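Reading time: 2 min

Clirkari sorting package for the PIPER arm: worth the licence?

cudside_d
Has anyone here run the Clirkari package for more than a week? The quote I have is $2,120 for the software licence and the calibration visit, arm and gripper not included. I need mixed small items sorted between two baskets at a bench. Cycle time is not critical. Recovery after a missed grasp is.

h.iyamu
Six weeks on it so far. We logged 334 picks in May on mixed produce and stationery, with 14 misses. Most were on soft or fuzzy items. Recovery is a single retry from a new approach angle, then it stops and waits for an operator.

revau_bench
14 misses in 334 is roughly four per cent. For that price I would expect better. The Semaan planner does three retries by default and you can change the number in a text file.

h.iyamu
Semaan would not plan into a deep basket for us without clipping the rim. Three retries of a bad approach is still a bad approach.

revau_bench
Which version? The rim problem was a collision margin setting. Ours has been at the lower value for months and behaves itself.

h.iyamu
The one before the current release. I have not retested.

sheyla_a
The calibration visit is the part I would question. Darragh Tierney did ours in a morning and left the offsets in a spreadsheet. Repeating it after we moved the table took me an hour. Ask whether they will sell the licence on its own.

cudside_d
Asked. They said no on 19/06/2025, in writing. What does the reach look like over a basket at the back of the table?

h.iyamu
Fine for ours. Check the cable slack over the wrist before you fix the basket position.
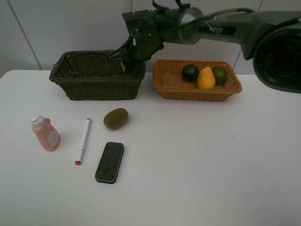 PIPER arm with the gripper in the dark basket; fruit in the tan one, kiwi, marker, bottle and eraser on the table.

revau_bench
That tan basket is shallower than the other. Were your May figures for both?

h.iyamu
Both, not split. I can separate them if the log kept the basket ID.

cudside_d
Please do. I'll hold off on the order until then.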